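In Defense of the Ugly Plastic Basket

My mother kept the ketchup in the door of the fridge, the vinegar under the sink, the soy sauce on top of the microwave and the cereal wherever it landed. I grew up thinking a kitchen was a place you searched. So when I moved into the apartment in Prisolstead, with its 2 cabinets (one of them mostly pipe), I decided I was going to be a person with a system, and I spent a stupid amount of money on it.

You know the system I mean. Clear jars, bamboo lids, labels in that skinny typewriter font. I bought the whole Fagerlund pantry set and spent an entire weekend pouring flour out of a bag that was already perfectly good at holding flour. It looked gorgeous for maybe a month! Then I bought rice that was a little more rice than the rice jar, and the leftover rice had to live in its bag behind the jar, and now I had rice in two places and had to check both. The cereal was worse. Cereal in a jar goes stale the minute you forget to snap the lid, and you have no idea how old it is, and somebody in my house always forgets to snap the lid.

What I use now is plastic baskets. The cheap kind with the little square holes, and a couple of solid tubs, in colors I would never have picked for a sweater. They came from the Fondex on the corner, where they sit in a stack by the mops. Sauces and squeeze bottles go in one. Boxes and bags go in another. The box stays a box. When I cook, the sauce basket comes out to the table and when I'm done it goes back, the whole gang in one trip, and if something leaks I rinse the basket in the sink and get on with my life.

I love that they have no lids. I love that the tall bottles stick up out of the top so I can grab the mustard by the neck without reading anything. People will tell you visual clutter is stressful, and sure, maybe it is, but I find it a lot more stressful to open eleven identical containers looking for cornstarch. 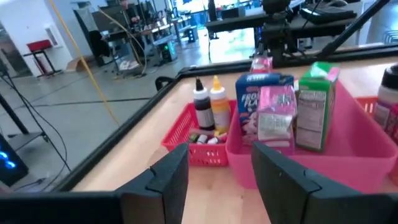 Catarina Leitão wrote to me after I grumbled about all this in an earlier column, and she disagrees with pretty much every word. Her view is that color is the problem: she couldn't stand red and pink plastic on her table at breakfast, she has small rooms and everything in them is in her face all day, and she would happily decant cereal till the end of time for a bit of calm. She also says open baskets collect crumbs and that I must know this.

I do know this. The crumbs get into the corners of the tubs and you have to turn them upside down over the trash and whack the bottom. Fine. I'll give her the crumbs.

But I won't give her the color. Color is how my household works! My kids can't be told "the dry goods are on the second shelf, left side." They can be told "put it in the pink one." My daughter Aline has been putting the cereal away since before she could read the front of it, and she puts it away right, except for the time she decided a stuffed rabbit was dry goods. Try that with matching beige.

And the calm that Catarina wants, I get it, I really do, I just think I get mine from a different place. I get it at 6 in the evening when I need the soy sauce and my hand is already on it. A nice-looking shelf never did that for me. It made me feel like a guest who might put something back wrong.

Beatriz Torres at our library lent me a fat book on home organizing (I made it through the chapter on spices) and the author wants you to measure every drawer before you buy anything. I have never measured a drawer. I hold the basket up to the shelf in my head, in the store, and if I'm wrong it goes in the bathroom and holds shampoo. The Fagerlund jars are in the garage with screws in them, and they're pretty good for screws.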